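Sisthorpe Work Table

We use cookies to remember your basket and to see which pages people read. By staying on this site you agree to this. Accept | Settings

The Sisthorpe is the table we get asked about most, and we're very happy to talk about it for as long as you like! It's a plain, pale wooden table for kitchens, sewing rooms, home offices and shared workrooms, and it came out of one simple wish: a big calm surface at a good height, with nothing on it that gets in your way.

The top is 60 inches long and finished by hand in our Stondell shop. We choose boards for quiet grain, so the lines run lengthwise and your eye can rest on whatever you've put down. Every top is a little different. Some have a couple of darker streaks, some are almost cream from end to end, and we don't sort them into grades or charge more for one than another. If you have a strong feeling about it, write it in the order notes and we'll do our best with what's on the rack that week.

We finish the wood with a matte hardwax oil. It keeps the pale color much better than the varnish we used on the first run, which went yellow near windows, and it doesn't bounce light back at you under a lamp. You can roll out dough straight on it. You can cut fabric on it too, though please put a mat under a rotary blade – the oil protects against spills and grease, but it won't stop steel.

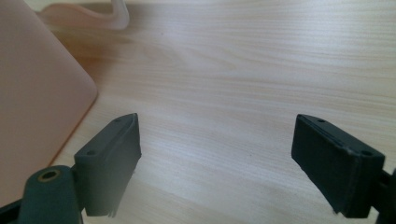 Mbali Swanepoel wrote to us that she bought hers as a kitchen table and lost it to her quilting within a month. She likes that dark thread shows up on it right away, so she finds the bits before they end up in somebody's soup, and she wipes it down with a barely damp cloth every evening. Her one complaint was that the first coat felt a bit dry after a winter next to a radiator. She gave it a thin coat of oil in July and says it went back to feeling the way it did on the first day.

That's pretty much the care routine we'd suggest to everybody. Wipe along the grain, dry it off, and oil it once a year, or twice if it works hard. The small tin we pack with each table is enough for two full coats. Put on less than you think you need, leave it fifteen minutes, rub off whatever is still sitting on the surface, and stay off it overnight. Rings from mugs usually lift with a gray nylon pad and a dab of the same oil. Deeper scratches can be sanded, and the top is thick enough that you can do this many times over its life.

The Foltuvov leg frame

The standard base is the Foltuvov frame, four straight legs with a rail set well back from the edge so knees and chair arms have room. We love this frame. It goes together with eight bolts and the key in the box, and it doesn't rack when you lean on one corner to knead or saw. Each foot has a leveler with enough travel for a sloping old floor. Tighten the bolts again after the first few weeks – wood settles, and a quarter turn makes a real difference.

If you already have a base you like, the top is sold on its own as well. It comes undrilled underneath, with a paper template for our frame in case you change your mind later.

The Chege drawer

A shallow drawer that hangs under the rail on either long side. It holds scissors, pencils, a tape measure, a rolling pin if it's a slim one. It can be added at any time with four screws and a short screwdriver.

Prices

Table with Foltuvov frame: $1,433
Top only: $1,098
Chege drawer: see the accessories page, the price depends on the pull you choose

Good to know

Sunlight will warm the color over time, most of it in the first summer. If you keep a runner or a machine in one spot, move it now and then so the wood changes evenly. Hot pans need a trivet. Offcuts of the same wood are free with any table if you'd like to try stains or finishes before you touch the real thing, just ask when you order.

Tables ship flat in two boxes. The top is heavy, so please have a second person there to help lift it.

Get our newsletter: new pieces, shop seconds and oiling reminders. Enter your email address. Unsubscribe at any time.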